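The Bowl Problem

I own more bowls than a person who mostly eats toast has any right to. They came in one at a time, the way raccoons do. A teal one from the Løken clearance shelf in February, a brown one with a cream inside that cost 15 dollars and was supposed to be for olives. I have never served an olive in my life.

The dish rack is a plain gray wire thing from Jurnier, and it was designed by somebody who owned plates.

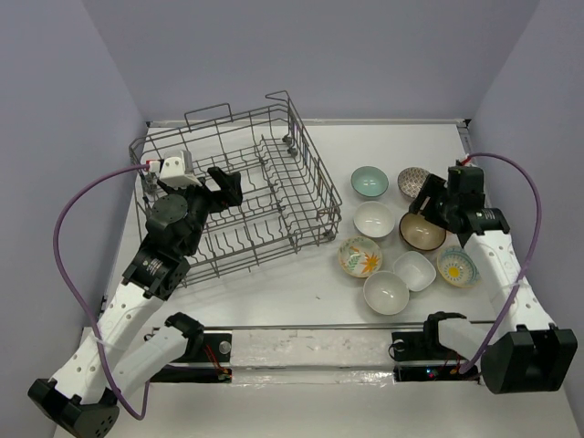 Plates go between the tines and stand there like good citizens. Bowls lean. They slide down onto their neighbors, or they swallow a prong and won't give it back. I used to stack them upside down in a heap and call it drying, and every morning the bottom one had a little pond in its foot.

My current system is one bowl per stretch of tines, tipped well over on its side, all the deep ones at one end. It holds fewer bowls. I wash in two rounds now and complain through both.

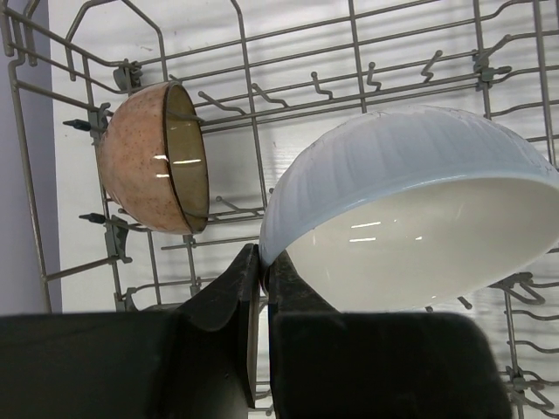

Do the speckled ones need any special care?

Mine get dish soap and a soft sponge like everything else, and I keep them out of the microwave out of pure superstition.

Next up is the Plirkitz mug tree, which wobbles.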